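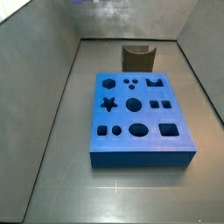 Put Things Back

My town library has lent out tools since December of last year. I think it is the best thing the library has done in a long time, and I also think it is being run in a way that will wear it out. The trouble has little to do with money. Tools leave in one condition and come home in another, and the rules have almost nothing to say about it.

The collection started with 34 items. Most came from Nives Cocco, who closed her repair shop on Berar Street and gave the library what she didn't sell. There are socket sets, hand planes, two sewing machine kits and a very good tile cutter. A borrower can keep any of them for a week. The late fee is 50 cents a day, the same as for a DVD.

I borrowed a socket set in March. The case had molded slots for 22 sockets and three of the slots were empty. One of the missing sizes was the one I needed. The checkout slip listed the item as "returned, good." From the library's point of view, it was. A case went out and a case came back, and the bar code on the lid was scanned both times.

A book can't come back missing its middle chapters very easily. A tool set can, and it will unless someone opens the lid. That takes a minute at the desk. The library says the desk can't spare a minute. I have stood in that line on a Saturday and I believe them, so the checking has to be made easy enough that the borrower does it at home.
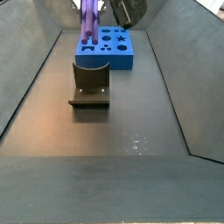 Cocco's own tools show how. In her shop every drawer had a liner with a space cut for each thing that lived in it. If the 10 millimeter wrench was out, you saw a wrench-shaped hole. She told me she cut the first liners herself, badly, with a kitchen knife, and that after a month she stopped losing things. When she packed up the shop, the liners stayed in the cabinets and the tools went to the library in canvas bags. I think the liners were worth as much as the tools.

People object that this is fussy. A neighbor of mine said that a grown adult should not need an outline to know where the pliers go. Maybe so, but the same neighbor hangs his car keys on one hook by the door and gets upset when they are on the counter. Most of us already work this way with the few things we can't stand to lose. We just don't do it for things that belong to everyone.

Bresar, the next town over, has a tool library that is older and much larger, with 1,032 items. They fit their kits with cut liners and tape a photo of the full kit inside the lid. A borrower who brings one back short gets a phone call the same week. I asked at their counter whether people mind the calls. The woman there said most of them find the part in the car.

Our library board meets again in May. I would like it to raise the late fee to a dollar and spend the difference on liners, starting with the socket sets. I would also like my neighbors to look under the passenger seat. Someone in this town has a 13 millimeter socket that isn't theirs, and I still have a loose bolt on my mower.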